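간식 탁자 사진 모음

2024년 11월, 브레스콤 사무실 2층 휴게실의 간식 탁자를 정리했습니다. 탁자 위에 과자 봉지와 음료, 껌이 뒤섞여 쌓여 있어서 금요일 오후에 한꺼번에 꺼내 종류별로 나누었습니다. 정리는 무다사르 자프리 씨와 제가 맡았고 한 시간 반쯤 걸렸습니다.

간식은 두 군데에서 들어옵니다. 대부분은 9월부터 거래하는 그리소미스라는 수입 식품점에서 상자째로 주문하고, 나머지는 출장 다녀온 분들이 한두 봉지씩 놓고 간 것입니다. 그래서 포장에 적힌 말이 제각각이고, 무엇인지 몰라서 손을 안 대는 물건이 늘 조금씩 남습니다. 이 페이지는 그런 문의에 답하려고 만들었습니다. 사진 설명에는 이름과 용량, 보관 자리만 적습니다.

탁자는 둥근 하늘색 상판으로, 원래 회의실에 있던 것을 휴게실로 옮겨 왔습니다. 가장자리로 물건이 밀려 떨어지는 일이 잦아서 앞으로는 당일에 먹을 것만 올려 두고 나머지는 벽장에 넣습니다. 벽장은 세 칸이고 위 칸은 과자, 가운데 칸은 음료, 아래 칸은 껌과 사탕입니다.

음료

작은 빨간 팩은 왕자이(旺仔) 우유입니다. 앞면 위쪽에 净含量:125mL라고 적혀 있는데 내용량이 125mL라는 뜻입니다. 모자를 쓰고 활짝 웃는 아이 그림이 있어서 글자를 몰라도 찾기 쉽습니다.

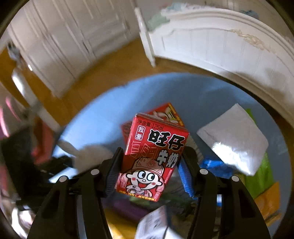
껌과 사탕

껌은 통에 든 것과 낱개 포장이 섞여 있었습니다. 낱개는 뚜껑 있는 상자에 모았고, 통에 든 것은 세워서 아래 칸 앞줄에 두었습니다. 연두색 통은 리글리 더블민트입니다. 앞면에 흰 글씨로 DOUBLEMINT라고 크게 세로로 적혀 있고 아래쪽에 민트 잎이 그려져 있습니다. 열어 둔 통이 있으면 그것부터 비우고 새 통을 여시기 바랍니다. 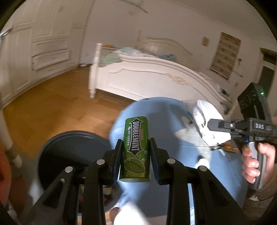
사탕은 종류가 많지 않아 따로 나누지 않고 한 상자에 담았습니다. 여름부터 있던 것 중에 서로 들러붙은 것은 버렸습니다. 초콜릿은 벽장이 난방 배관 옆이라 녹을 수 있으니 냉장고 문 쪽 칸에 넣어 주세요. 냉장고에 넣을 때 봉지에 개봉한 날짜를 적어 두면 다음에 정리할 때 편합니다.

날짜를 확인하는 데 시간이 가장 많이 들었습니다. 중국에서 온 제품은 제조일만 찍혀 있고 보관 기간이 다른 면에 따로 적힌 경우가 많아서 두 군데를 다 봐야 합니다. 保质期라는 글자 옆의 개월 수를 제조일에 더하면 됩니다. 유럽 쪽 제품은 일, 월, 연도 순서로 찍혀 있어 헷갈리기 쉽습니다. 기한이 지난 것은 모두 42개였고 대부분 벽장 안쪽에 있던 과자였습니다. 남은 것은 122개입니다. 이 숫자는 벽장 문 안쪽 종이에도 적어 두었고, 다음 주문량을 정할 때 참고합니다.

주문과 비용

그리소미스 주문은 한 달에 한 번, 매달 10일에 넣습니다. 원하는 간식이 있으면 그 전날까지 벽장 문에 붙은 종이에 제품 이름을 써 주세요. 같은 것을 두 사람 이상 적으면 먼저 주문합니다. 한 번에 20상자를 넘기면 배송비가 달라져서 그 이상은 다음 달로 넘깁니다.

지난번 주문에서 남은 음료가 많아 이번 달에는 음료를 빼고 과자와 껌만 주문할 예정입니다. 무설탕 껌을 찾는 분이 거의 절반이어서 그쪽을 조금 늘립니다. 견과류가 든 제품은 위 칸 오른쪽에 따로 모아 두었으니 알레르기가 있는 분은 그 자리를 피해 주세요. 다른 칸에 잘못 놓인 것을 보면 옮겨 주시면 됩니다.

출장에서 사 온 간식은 지금처럼 탁자에 바로 올려 두셔도 됩니다. 포장을 읽을 수 있는 분이 적은 제품은 한국어나 영어로 이름을 적은 메모를 붙여 주세요. 메모지와 펜은 전자레인지 옆 서랍에 있습니다.

빈 상자는 접어서 복도 끝 재활용함에 넣어 주시고, 음료 팩은 빨대를 빼고 헹군 다음 종이팩 함에 따로 넣어 주세요.

사진과 글: 브레스콤 총무팀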